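Cataloger and Packer, Vintage Posters and Paper — Part Time

Trallel buys and sells old printed paper: travel posters, school wall charts, railroad timetables, seed packets and some military training material. We have been selling by mail from our building in Lutmont for many years and need one more person in the stock room, starting in May.

The work is split between the catalog and the packing bench. In the mornings you will measure sheets, note folds, tears, pinholes and old tape, and write a short listing for each one. After 1 p.m. you will pack orders, flat or rolled depending on size. We have a backlog of 518 posters from the Kandpal estate, mostly unframed, and that will be your first job. 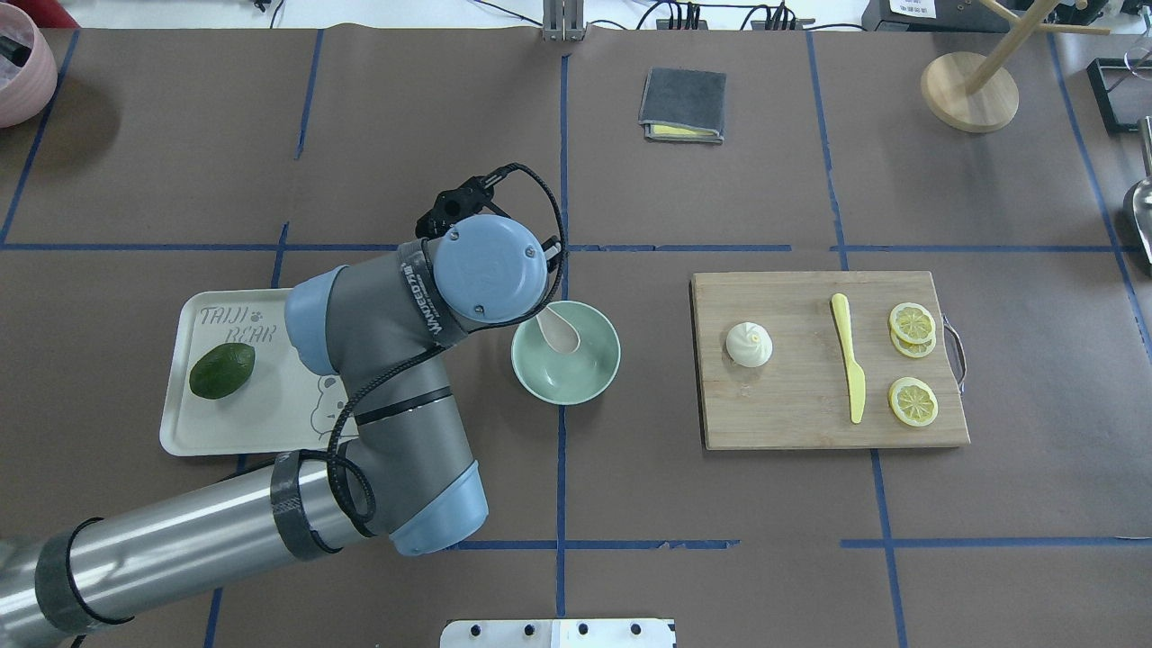 Listings have to be accurate. Collectors pay for condition, and a missed repair comes back to us as a return. You will describe color, paper and printing in everyday words, and copy any lettering exactly as printed, capitals included, so a tray marked TAIJI BEAR would go into the catalog as TAIJI BEAR, with the paw print and the cartoon bear mentioned after it. Guesses about age or origin are marked as guesses. Unathi Mabuza, who runs the catalog, reads every new listing before it goes up and will train you for the first two weeks.

You should be able to:
Handle large, brittle sheets without rushing
Lift boxes up to 77 pounds with a second person
Type clean, plain English
Work on your feet for roughly half of the shift

Knowledge of posters is welcome but not required. Experience in a library, frame shop or print shop counts — so does a well-kept collection of your own. Some reading knowledge of Czech or Russian would help with the wall charts.

Hours are 9 a.m. to 3 p.m., four days a week. Paid hourly, with a staff discount on stock. Parking is behind the building on the Standotness side.

To apply, send a one-page letter and a sample listing for any printed item you own to Kazimír Bartoš at the Trallel stock room. Include two references. Please do not send original items with your application.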